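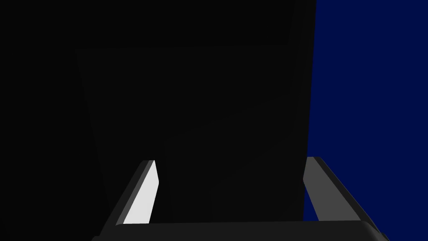
Who is Nando?
Singer, songwriter, plays most of the guitars on his own records. Grew up in Prastetby, moved away for music, moved back. Best known for the slow songs, though the early stuff was pretty loud.

Is Nando his real name?
Nickname from school. He has used it on every release and he doesn't give the full one in interviews, so we don't print it either. Please stop emailing to ask.

Was he always solo?
No. Started out in a band called Swanson, 3 members, him on bass at first. They made 2 albums and split without much fuss. He took over singing when the first singer lost interest in touring. Some of the Swanson songs still turn up in the encores, usually with different words in the second verse.

How many solo albums?
5 so far. Plus a live one that we don't count, and neither does he. The live one is hard to find on CD. If you see it cheap, buy it.

Is he married?
He is with Agnes Viklund, who sings harmony on the last two albums and plays the organ on a few tracks. Together about 8 years. They married in June, small wedding, no photos sold to anybody.

How did they meet?
Depends who you ask. The usual version is a shared bill in Prastetby where her amp died and he lent her his. She tells it the other way around, his amp, her loan. Both agree it rained and the crowd was small. 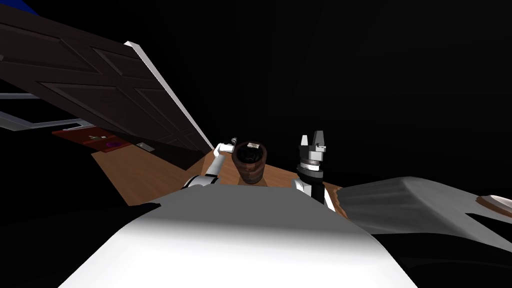 Ekberg wrote in to say the amp story is wrong on both counts, it was a borrowed keyboard, and the show got moved indoors an hour before doors so hardly anyone knew where to go. Could be. We've left the older version up until one of them says otherwise on the record.

Do they have kids?
Not something they talk about publicly. We don't guess.

Do they write together?
Sometimes. She has a writing credit on 3 songs. He does the words late at night and she cuts them down in the morning, according to an old radio chat. The long version of "Ferry Coat" apparently ran to 8 verses before she got to it.

Where do they live?
Near Prastetby. That's as close as we go. Adresses get deleted from the comments.

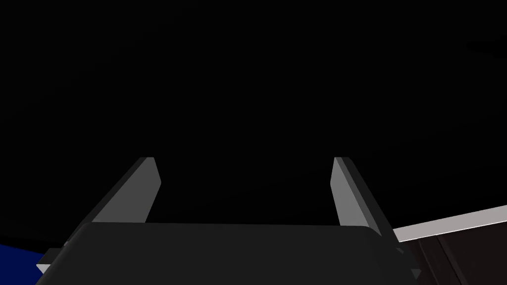 Shows and contact

Is he touring this year?
A few dates, mostly small rooms. Check the ticket page, we are usualy slow to update this one. Doors tend to be 7 pm, he's on by 8.

Does Agnes come along?
For most of the shows near home. Not the long drives.

Will he sign things?
After the show if there's time, at the merch table. One item each, have it out of the bag.

Can I send him a demo?
Not through us. Everything we get goes unheard, sorry.

Spotted a mistake?
Use the form at the bottom. Say which question and where you got it from.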